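3 min read

Section 2: Setting Up Your Work Surface and Laying Out the Gray Parts

Welcome to the fun part! Before anything in your Tremance kit gets joined to anything else, give yourself a good clear place to work. A pale, flat tabletop is perfect (white is our favorite, because the gray parts show up so nicely against it). If you have a mat, keep it, but slide it off toward a corner so the middle of the table stays open.

1. Wipe the tabletop and let it dry.

2. Move the mat to one side. Leave bare surface in front of you.

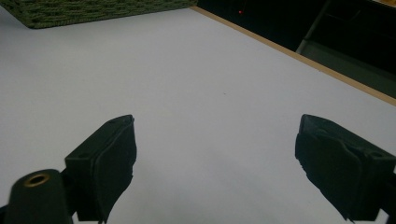 Fig. 1. White tabletop, with the green mat over in the corner.

3. Open the bag of gray parts over the table, slowly. The thin ones love to tangle!

4. Find the long part with two arms and lay it down flat. Don't press on it to make it lie flatter; the lower arm is meant to curve.

5. Turn it until the short bent hook is on your right and pointing down. The lower arm should now finish on the right too, with its end turned up like a ski tip. If your hook points up, flip the part over and try again.
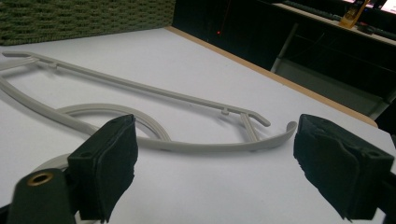
Fig. 2. Long gray part lying flat, hook end to the right.

6. Look for the small studs on the upper rail. One sits near the far left end and the other just left of the short diagonal strut. Run a fingertip over each and trim any leftover plastic with a fine file.

CAUTION: The rods are slender. Lift the part with both hands, and never pick it up by the thin loop between the arms.

NOTE: Leave the forked joint at the left end alone for now. We'll get to it in Section 3, and it's a lovely bit of design once you see how it goes together.

Bláthnaid Flanagan, who tested this section for us, likes to do a dry run of the whole layout before reaching for a file. Give it a go if you have the table space.

Next: Section 3, Fitting the Forked Joint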